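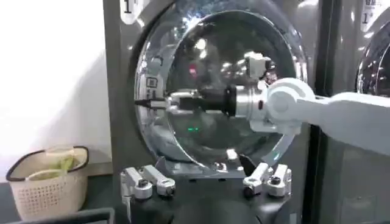 Pundstead, February

Section 4. Setting Up and Levelling the Machine

This section is for all front-loading washing machines in the Stolleder line. Please read it completely before you start. The work takes one person a half hour, but for lifting you need two persons.

4.1 Choosing the place

The floor must be hard and flat. Concrete or tile is best. A wooden floor is possible, but then put the machine in a corner, where the boards move the least. Do not set the machine on carpet.

Leave a space of 2 inches on each side and behind. The door must open fully without touching a wall or a cabinet.

4.2 Removing the transport bolts

CAUTION: Never run the machine with the transport bolts inside. The drum can be damaged in the first spin, and this damage is not covered by the warranty.

1. Find the transport bolts on the back panel.
2. Loosen each bolt with the wrench from the accessory bag. Turn to the left.
3. Pull the bolt out together with its rubber sleeve. If the sleeve stays inside, move it gently from side to side until it comes.
4. Close the holes with the plastic caps. Press until you hear a click.
5. Keep the bolts and the sleeves. You will need them again if you move house.

4.3 Levelling

1. Push the machine to its final place.
2. Lay a spirit level on the top, first from left to right, then from front to back.
3. Loosen the lock nut on the foot you want to change. Turn the foot out to raise the corner, or in to lower it.
4. Press with your hand on two opposite corners of the top. If the machine rocks, adjust again - also when the spirit level looks correct.
5. Tighten all lock nuts upward against the cabinet.

Note: On the Aerts base the feet are already fixed at the factory height. Adjust only the feet of the base and leave the feet of the machine as they are.

4.4 Connecting the water

1. Let some water run from the tap into a bucket, to wash out sand and rust.
2. Put the flat seal in each end of the inlet hose.
3. Screw the hose to the tap and to the machine by hand. Do not use pliers.
4. Hang the drain hose in the standpipe with the plastic elbow. The upper end of the hose must be 640 mm or more above the floor.
5. Open the tap slowly and look at both connections. If you see drops, close the tap and set the seal again.

4.5 First wash

Run the first wash without clothes. Pour detergent in the main compartment, half of the normal amount, close the door and choose Cottons, hot. Stay near the machine during the spin. If it walks on the floor or knocks loudly, press Pause and go back to 4.3.

If the display shows code 41, the door is not closed correctly. Open it, check that nothing is caught in the rubber seal, and close it again with a firm push.

For the Brodska stacking kit, continue with Section 5.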